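Courses > Retail and Household Studies > Unit 3 > Handout: Reading a unit price

Last updated: 08/12/2021

Handout for Unit 3: Package size and unit price

In the last class we finished with the shopping list exercise, and several groups asked why two students with the same list paid such different totals. The answer is mostly in the package size, so please read these notes before you do the worksheet.

1. What the unit price is

The shelf label usually shows two prices. The big number is what you pay at the register. The small number is the price for one fixed quantity, for example one ounce or one pound. This small number is called the unit price. To get it yourself, divide the price by the quantity:

unit price = price / net quantity

Net quantity means the food only, without the box, the can or the jar. If the label says "drained weight", as with olives or beans, use the drained weight when you want to compare what you will really eat.

2. A worked case

The store brand Zitance sells crackers in two sizes. The small box has 11 ounces and costs 3 dollars. The large box has 15 ounces and costs $4.50. Many people take the large one without looking. But the small box is a little over 27 cents per ounce, and the large box is 30 cents per ounce. The large box is more expensive for the same amount of crackers.

This happens more often than students expect. In the price survey that last year's class made at the Helier market, 243 products were written down, and the bigger package did not always win. The sheets are in the course folder if you want to look at them. Please do not write on them.

3. Shape and the eye

We do not judge volume very well. A tall package looks bigger than a short one with the same content, and a wide package looks bigger when it stands alone than when it stands among others. Producers know this, and they also have other reasons for a shape: how many pieces fit on a pallet, how high the shelf is, how the package feels in the hand.

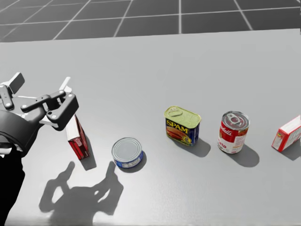

A second effect is the empty space inside. Some of it is necessary, for example air in a bag of chips protects the chips. Cereal and powder also settle during transport, so a box that was full at the factory can look half empty at home. The weight is still the same. For this reason we always compare weight, and we leave the height of the box out of it.

4. When the unit price is not enough

The cheapest unit price is a bad choice if you throw away part of the food. Suppose that you buy a large jar of Iordache pepper paste and one third of it goes bad. Divide the price by the part that you used, and you get the true unit price for your kitchen. Also be careful with different units. One label gives ounces, the next one pounds - change them to the same unit first.

5. Worksheet

Choose one product that is sold in at least two sizes. Write down price, net quantity and unit price for each size. Then write a short paragraph about which size you would buy for your own household, and why. You can use the Bramuvness catalog if you have no store near you. Show your division, also when you used a calculator.

For the June test you need sections 1, 2 and 4. Section 3 is for discussion in class.

Contact the course office | Copyright Retail and Household Studies | Back to top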